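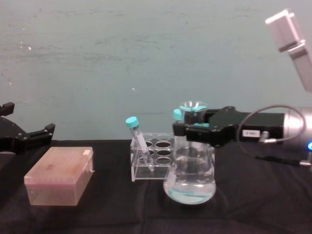
July, 4:30 p.m. The Bemlow teaching laboratory continued its annual review of shared glassware and consumables this afternoon. Humaira Gondal completed the shelf register for the north cabinets and recorded 248 items, of which 92 require new labels before the autumn term. Attention then turned to the bench layout for the introductory dilution exercise. The acrylic rack has six places, and with only two capped tubes set in it, one of them leaning, it was agreed that the narrower tubes should be moved to the Rindeck racks. The pink tip box will remain beside the rack, on the same side as at present, and the conical flask will stay to the right. The black cloth is to be kept for all benches, as clear glass is easier to see against it.

The order to Medve was approved before the close of business. It covers 1000 pipette tips and 450 replacement caps, with delivery to the ground floor store. A request for additional flasks was deferred until the Dosto catalog has been checked for the same neck size.

The wall behind the bench has scuffs and faint smudges and was added to the maintenance list. Cabinet keys were returned to the office at 5:15 p.m. The south cabinets remain to be registered.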